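Wrist view only, part two: what the policy does with thin objects

In the last post I described the baseline we trained in April, with the overhead camera and the wrist camera both feeding the policy. The obvious follow-up was to drop the overhead stream and see how much of the success rate survived. Tomos Harries ran the first half of the trials and I ran the rest.

Setup is unchanged apart from the missing camera. Same arm, same controller gains, same action chunking. The training set is 676 demonstrations of desk tidying, all collected by teleoperation on the Lumar bench. Evaluation was 123 rollouts, each starting from a randomized layout that the policy had not been trained on. I reset the layout by hand from a printed list, so there is some human sloppiness in the poses. I did not try to correct for it.

The short version is that pens and markers hardly suffered and flat things suffered a lot.
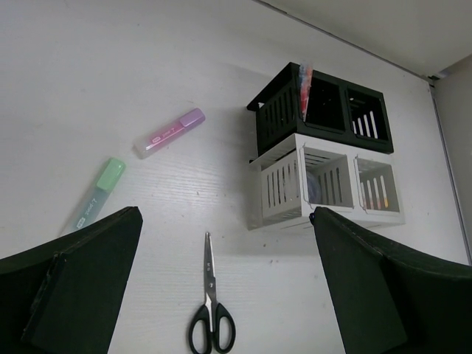
My main interest is the approach phase, meaning everything between the end of the search motion and first contact. A wrist camera loses context quickly as the arm descends, and the policy has to commit to a grasp axis while it can still see enough of the target. Scissors lying with the blades pointing away from the gripper and the handles toward it are the useful case, as the handles are at the very bottom of the view and are the first part to go when the arm moves forward. The two highlighters up and to the left are easier on paper: long barrels, one clear axis each, and a bright cap at one end. The policy does seem to use the caps. When Tomos masked them in the input, yaw error at contact went up on highlighters and stayed flat on everything else.

For the scissors, most failures were in height. The fingers closed slightly above the blades, the policy read the closed gripper as a grasp, and the arm set off for the organizer with nothing in it. With the overhead view this was rare, and I had assumed the reason was better localization. Now I suspect the second camera was mainly telling the policy that the object was still on the table.

Rosalie Lüthi suggested adding gripper width to the observation, which we had left out for no good reason. That run is training now and had reached step 1,822 when I checked on Tuesday. I will post the per-object table once it has been through the same list of layouts.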